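Benmoussa fitted sheet, grey, double. Second review, updated 11/12/22 after a period of daily use.

**Specification**

- Stated thread count: 300
- Stated pocket depth: 37 cm
- Washed weight on kitchen scales: 724 g
- Wash cycles to date: 14, all at 40 degrees

**Fit**

The elastic runs the full perimeter. On the Skirton mattress the corners seat fully and have not lifted overnight. Fitting takes one person, provided the two head corners go on first. The care label is sewn into a foot corner, so orientation can be found by touch.

**Surface**

The finish is matt and stays matt after washing. Creasing is moderate. The sheet comes out of the dryer with shallow wrinkles which do not pull out completely under the tension of the elastic, and handling clothes on the bed adds more. I sort and fold on it, so this matters to me more than it will to most buyers. Ironing removes the creases, but I no longer bother.

Grey bed, stacked washer-dryer behind; yellow and black item on the sheet:
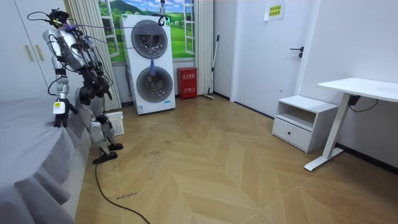
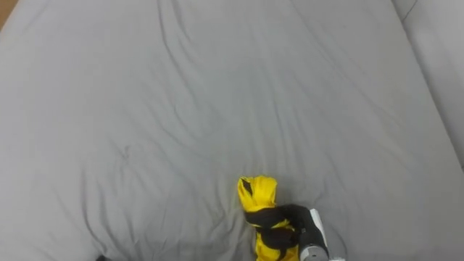
**Colour**

No transfer from dark or bright clothing so far, including items left on the sheet overnight. The grey has faded slightly compared with the unused pillowcase from the same set, which I bought in March. The difference shows only when the two are side by side in daylight.

**Compared with the Hukville**

The Hukville sheet is smoother and creases less, but its pocket is shallower and the corners came off the same mattress twice in one week. The Lustwood fits well and pills badly.

**Faults**

One loose thread at a corner seam, trimmed. The elastic has relaxed a little at the foot end.

Rating: 4 out of 5. One point deducted for creasing.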